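Bench notebook, Clellstead workshop
July, entry 8, started just after lunch

Subject: table clearing with the dustpan and brush. Ibrahim Anozie wants this written up as the standard way to finish at the white table. I said I would try it properly before I agreed to anything. My view going in was that a damp cloth does the same job with less fuss. 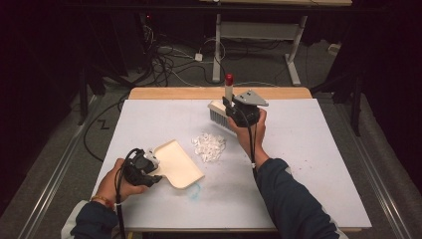
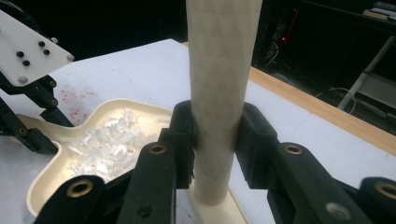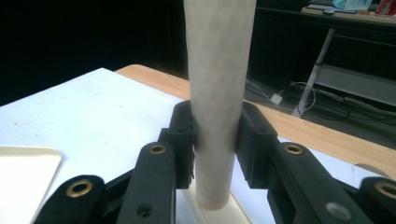 What I think of the dustpan

It's a flat tray and it does what a tray does. Ibrahim claims the white scraps go on in one push. I got most of a pile on with the first push, then spent two more chasing what was left along the front lip. He says I hold the pan too steep. Maybe. I tried it his way and could not see much difference, but I only did 5 runs and I wasn't timing them.

The brush is better than I expected. Gray bristles, fairly ordinary. Short strokes toward the pan work. Long ones throw bits past it and you end up further behind than when you started.

It does nothing for marks. There is a faint light-blue scribble on the white top and the brush goes straight over it. The little reddish specks on the right-hand side I have not tested one by one, so no claim either way. Gunther Reinholz says they sweep up fine. I'd like to see that.

The tall cream thing

Chibuzor Mohammed asked why the upright with the diamond texture gets handled at all when we are clearing the table. Fair question. My answer is that scraps collect next to a base and you can't sweep under one. Hold the tube partway up, from both sides, and go slowly. I don't trust any method that starts with "just work around it" – that's how you get a clean table with a dirty ring in it.

I am less sure about the textured surface. It looks as if it should help the grip, and people keep telling me it does. Has anyone compared it with a smooth one? Not that I can find in this notebook.

Open points

Cloth versus brush, same amount of scraps, same person. Still not done.
Ask Hideaki Miyazaki where he wants the sweepings to go. The bin by the door is his.
Ibrahim to show me his pan angle again, slowly this time.

Not signing off on it as standard yet. Will try 3 more runs before I go home.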